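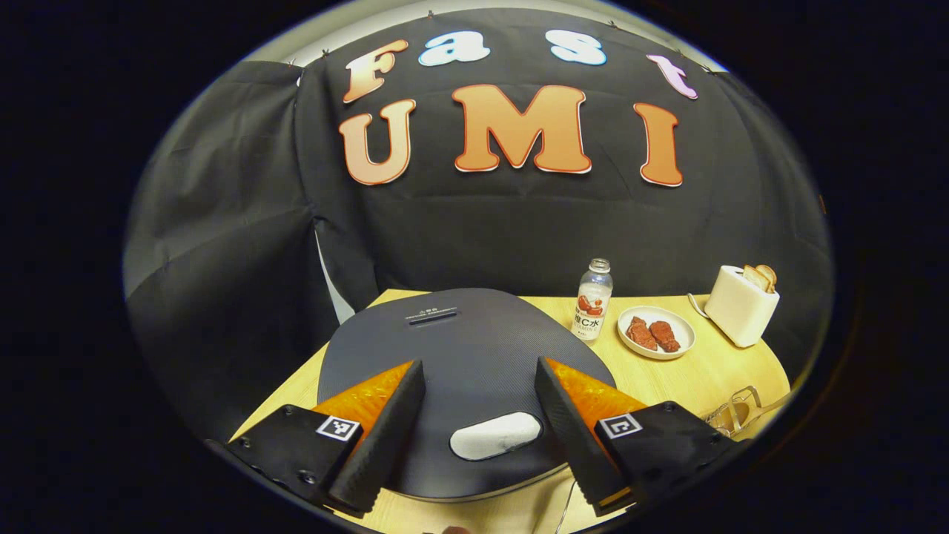

Grorar tabletop recordings

Version of Nov 30, 2024

Grorar is a hand-held gripper project which we build in the shared workshop on Lehtinen street. This folder has the recordings we made at the table, and the notes needed to read them. The maintainer is Joni Koivisto. Saqib Bajwa wrote the conversion script and Hường Triệu checked the labels.

What is inside

There are 40 recordings, divided in 8 folders by task. Each folder contains the video, a file with the gripper opening, and a short text with the name of the person who held the gripper.

The table always has the same kind of things on it: a drink bottle, a plate with food, a toaster with bread. The positions are changed between recordings, so please do not use fixed positions from one folder in another.

Hardware

Two fingers with black outer jaws and orange translucent pads. Every finger block carries one marker tag, and the opening is calculated from the distance between the two tags. If you print your own blocks, glue the tags flat - a bent corner gives wrong values when the gripper is nearly closed.

The lens is very wide and the corners of the video are black. The script palau_crop cuts them away, but keep the original files too, as the tags are near the lower corners and a tight crop removes them.

Known problems

In 6 recordings the opening file starts late. They are listed in late.txt.

Folder 2 was made in July with older finger pads. Ville Rissanen says they were softer, so do not mix this folder with the others for training.

License

Free to use inside the workshop. For other use, write to Joni first.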